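Thread on births that happen before arrival at hospital ("BBA" in the charts). I pulled our county's dispatch records for last year and want to write down what they do and don't show. 1/

Denominator first. Orkport dispatch logged 1098 calls coded as labor or imminent delivery. Most ended with an ordinary transport and a delivery on the ward. The code is assigned by the call taker in the first minute and is rarely corrected afterward, so treat it as a measure of worry. 2/

Deliveries in a private vehicle are undercounted. If the parents never call and just pull up at the entrance, dispatch has no record. The hospital has one, but it sits in a free-text field. Enikő Oláh went through those fields by hand for February and found 4 that dispatch had never heard of. 3/

February is one month. Please don't multiply by twelve. 4/

Second and later babies dominate. Labor is usually shorter after the first, and the old advice to wait for regular contractions at a fixed spacing was written with first labors in mind. Ilona Dudás has been rewriting the Sikotholm discharge sheet so the two cases are on separate pages. 5/

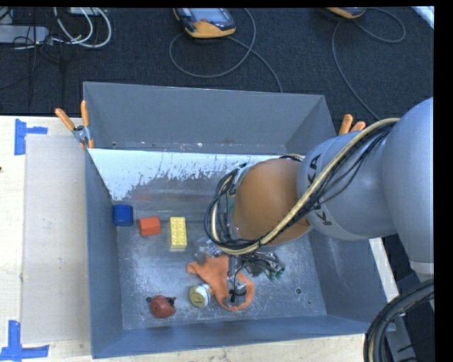

Temperature is the number I would fix first. A newborn loses heat fast, and the car is colder than anyone in it thinks. Dry the baby, skin to skin on the mother's chest, cover both, cover the head. Run the heater. Do not put the baby down on a bare surface to "have a look." Metal takes heat out of whatever touches it. A seat belt buckle or a tool tray does the same on a smaller scale. 6/

The cord. Leave it alone. Don't pull on it and don't cut it with whatever is in the glove box. If the placenta comes, keep it with the baby and bring it along. 7/

Pull over. Several of the call recordings have the driver still moving when the head is out. The call taker needs a location, and a parked car has one. Hazards on, speakerphone, doors unlocked. 8/

On kits: people ask me about the Wirnik roadside pack. I have not tested it. Two clean towels, a blanket and a hat in a bag by the door from week 36 covers most of what I described above. 9/

Distance. The longest transport in the set started from the Stüber road turnoff, where cell coverage is poor and the call dropped twice. The crew met the car partway. Mother and baby were both fine, but the record gives no admission temperature for the baby, and I can't use it. 10/

Missing temperatures are the main weakness of the whole set. If you chart these, please write the number down, and the time you took it. 11/

Table with the codes goes up once Enikő has checked March.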